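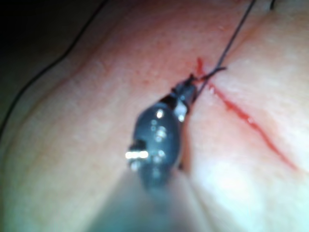

Ticket: Knot throws slipping, left wrist roll drifts
Project: Gornora suturing arm, student team, spring term
Opened by: Surachet Wiriya
Status: Closed, one follow-up item
Priority: High (blocks the May demo)

Problem

When the needle driver starts a knot at the top end of the incision, the first throw goes around the tip but slides off before the second one. It happens on both the slow and the normal motion profile. We ran 30 throws on the normal profile and lost 14. Straight passes through the skin are fine. Only knots fail.

The thread is the black one we have used all term. The jaws close on it right where it meets the tissue, and the tail kinks off to one side beside the end of the cut. The throw is planned from that spot.

What we checked first

Jaw grip. Closed the jaws on a length of thread off the tissue and pulled by hand. No slip. Swapped the jaw insert anyway. Same result.

Thread slack. The loose end was sometimes left lying across the ridge to the left of the work area. We moved it farther away and repeated the test. No change in the failure rate.

Glare. The lower part of the skin washes out under the light, and we suspected the thread tracker. Looked through the tracker output for the failed throws. It held the thread near the jaws the whole time. We turned the light down one step and left it there, but that was not the cause.

Wrist roll. Commanded a full 360 degree turn in small steps and compared the encoder with the mark on the shaft collar. They did not agree at the end. The shaft came up short, and the error got bigger each time we repeated the turn without homing.

Cause

The set screw on the Skesby coupler behind the wrist was not tight. Each wrap lost a little roll, so the loop sat too close to the end of the jaws. Straight passes use very little roll, so they never showed it.

Fix

1. Power down the arm and remove the rear cover.
2. Back the set screw out, clean it, and put a small drop of thread locker on it.
3. Line up the flat on the shaft before tightening. We missed this the first time and had to do it over.
4. Let it sit overnight.
5. Home the wrist and run the roll test again.
6. Reload the knot routine from the Skirberg folder. The copy on the bench laptop is older and has the wrong approach angle.

Result after fix

Roll test matches the mark after repeated turns. Ran 23 throws on the normal profile with no slips. Slow profile not repeated yet.

Follow-up

Add the roll test to the startup checklist. Assigned to Surachet. The checklist file is in the same folder as the knot routine, and the printed copy by the bench needs replacing too.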